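Plotdale's shared kitchen is open again, and the sink is the star

Well, the wait is over! The shared kitchen on the second floor at Plotdale opened its doors again on Thursday, and I went over at lunchtime to have a look, mostly because I'd been hearing about the new sink since December and wanted to see what the fuss was.

If you used the old one you know the story. One shallow bowl, a faucet that sprayed your sleeves, and a plastic drying mat that always smelled a bit like a pond. People washed up their lunch things with one hand and held the clean ones in the other, and on Fridays after the cooking class there was a line out to the stairs. Hsin-yi Shih, who has run that class for years, told me she used to take her big pots home dirty. "I'd drive with the windows down," she said.

The money came out of last year's street sale, plus a grant of 400 dollars that Anqi Zheng applied for back in the fall and had pretty much given up on. The work was done by Skollano, a two-man outfit from across the river, and it took them 33 days from the first torn-out cabinet to the last bead of caulk. That's longer than planned (the first countertop showed up in the wrong length and had to go back), but the holidays fell right in the middle of it, so I'm not going to complain.

Krum Vukčević, one half of Skollano, said the sink itself was the easy part. Getting the pipes behind the wall to line up with it was another matter, and he used a couple of words for the old plumbing that I can't print. He did ask me to pass along that coffee grounds go in the trash, please. All of them.

What I like best is that you get a proper big basin for washing and a second one for rinsing, with a rack that sits right over it so the water drips straight down the drain. No more mat! The rack is adjustable too, and you can lift it out when you need the room for a stockpot or a colander of greens. The faucet is a tall one, and I had no trouble getting a soup kettle under it. I may have filled it twice just for fun.

Not everybody is sold. Yao-tsung Yeh thinks white counters in a shared kitchen are asking for trouble, and he gives it until the first batch of turmeric rice before there's a stain. Pouran Mirzaei, whose turmeric rice he was talking about, said she'll be using a tray, thank you very much – and then she handed him a sponge. I'm staying out of it.

A few practical things. Hours are the same as before, and so is the sign-up sheet by the door, so write your name down if you need the oven. Plates and bowls go back in the cupboards at the end of your slot, even if you're sure you'll be back in an hour. The Friday class picks up again next week with dumplings, and Hsin-yi still has 2 places left.

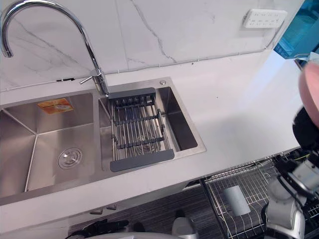 If you want one of them, leave her a note at the front desk or catch her before the class. Bring an apron and something with a lid to take your leftovers home in.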